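Slide (footwear)

A slide is a backless, open-toed sandal held to the foot by a single wide strap across the top. It has no heel strap, no buckle in its simplest form and nothing between the toes, and the last of these is the usual way of telling it from a flip-flop. Slides are sold as pool shoes, shower shoes, house shoes and, more and more, as shoes in the full sense, a claim that deserves more doubt than it usually gets.

Naming

The word is used loosely. Shops list slides under sandals, slippers and "recovery footwear", sometimes putting one model in all three. "Slider" is common in British usage. "Pool slide" once meant a molded plastic shoe that could be rinsed off, and now often means any slide at all, including padded fabric ones that would take a long time to dry. "Cloud slide" and "pillow slide" describe thick, soft soles. They are sales terms with no agreed meaning, and two pairs sold under the same term may have little in common except the height of the sole.

Construction

A basic slide has three parts: the strap (also called the upper or the band), the footbed and the outsole. In the cheapest kind all three are molded in one piece from foam. In others the strap is made separately, tucked into a slot in the side of the sole and glued. The glued joint is the weak point. Most slides that are thrown away before the sole wears down are thrown away because the strap has pulled out on one side, generally the inner side.

Padded straps became common as soles got thicker. The strap is filled with foam, covered in knit or mesh and sometimes stitched in channels so that the filling stays put. Makers describe this as breathable. A knit cover over a thick layer of foam passes air about as well as the foam beneath it, so the word should be taken with some care. What padding does do is spread pressure across the instep, and people with high insteps tend to notice the difference at once.

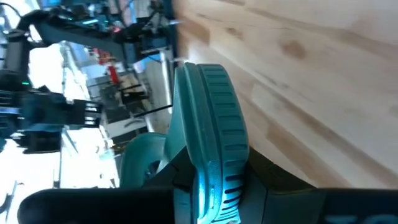 Footbeds are smooth, textured or fabric-covered. Smooth ones are easy to wipe and slippery under a wet foot. Fabric ones feel better on bare skin and hold dirt, and on pale colors the print of the heel shows within weeks. A raised rim around the footbed keeps the foot from sliding off sideways, although it also collects grit.

Lugged and segmented soles

Many recent slides have a sidewall broken up into blocks or ribs, a look borrowed from hiking boots and tires. The tread that matters for grip is on the underside, where it meets the ground. Blocks on the sidewall touch nothing in ordinary walking. They may save a little weight, and they let a thick sole bend slightly more easily, but the main reason for them is appearance. Catalog copy often runs the two together, so that a slide with a bold sidewall and a nearly flat underside is sold as having "all-terrain traction". A buyer can settle the matter by turning the shoe over.

Sole height is also less informative than it seems. A high sidewall may rise well above the footbed, so that the foot sits lower than the outside of the shoe suggests.

Sizing

Slides are mostly sold in whole sizes, and many in double sizes that cover two at once. The result is a fit that is approximate by design. Length is the easier part. Width and strap height vary a good deal between makers and are rarely printed anywhere. A foot that hangs over the back is in too short a slide, and a strap that reaches the base of the toes usually means one that is too long. Adjustable straps with a hook-and-loop closure solve part of the problem until the closure fills with lint.

Claims about comfort and recovery

The strongest claims for slides concern tired feet. The term "recovery slide" suggests something is being treated. What sellers offer in support is mostly customer opinion, and customers who have just taken off tight shoes are likely to praise whatever comes next.

One often repeated figure comes from Rarus, a maker of thick-soled slides, which stated that 3628 buyers had answered a survey and that 75 percent of them reported "less foot fatigue". The survey had no comparison group, went only to people who had kept their pair, and did not say what they had been wearing before. Gemma Leone, a footwear writer whose reviews appeared in the Brulleswood trade letter, wore ten pairs in turn over one winter and concluded that she could tell thick from thin but could not tell one thick pair from another with her eyes shut. Her test is hardly science either – one person, one pair of feet – but she said so in print, and Rarus did not. 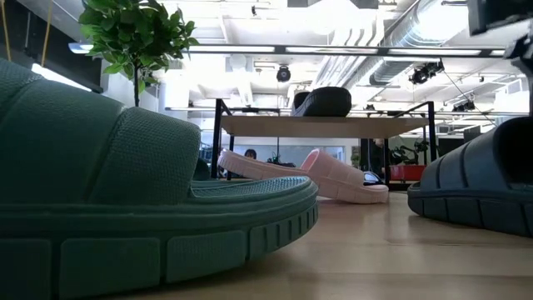
Color and selection

Slides are cheap to make in many colors, since the shape stays the same and only the foam and fabric change. A single model may be offered in black, navy, green and pink, with the darker shades nearly always selling out first. Morelli listed one model in 51 colors at its peak and dropped most of them by the following November. Some differences between listed colors were hard to find in daylight.

Claims that darker foam lasts longer are common in online reviews. Dark foam certainly hides wear better, which may be all that reviewers are noticing.

Indoor use

Slides are widely worn inside, in homes and in offices where outdoor shoes come off at the door. They are easy to step in and out of without using the hands. On wood floors a hard molded sole can be noisy, and grit caught in the tread will scratch a finish. Keeping a separate pair for indoors works only as long as it stays indoors, a rule that seldom survives the first trip to the mailbox.

They are poor shoes for stairs and ladders. With no hold at the heel, the foot grips with the toes at each step, and a long walk can leave the front of the foot sore.

Care

Foam slides can be washed by hand in cool water with dish soap. Fabric-covered ones should be dried slowly, out of direct sun. Heat is the main danger: foam left in a parked car may shrink, sometimes by a full size, and it does not recover. Flivinum sold a spray said to restore flattened footbeds. No test of it was ever published, and flattened foam is generally considered past saving.

See also

Clog
Flip-flop
House slipper
Mule (footwear)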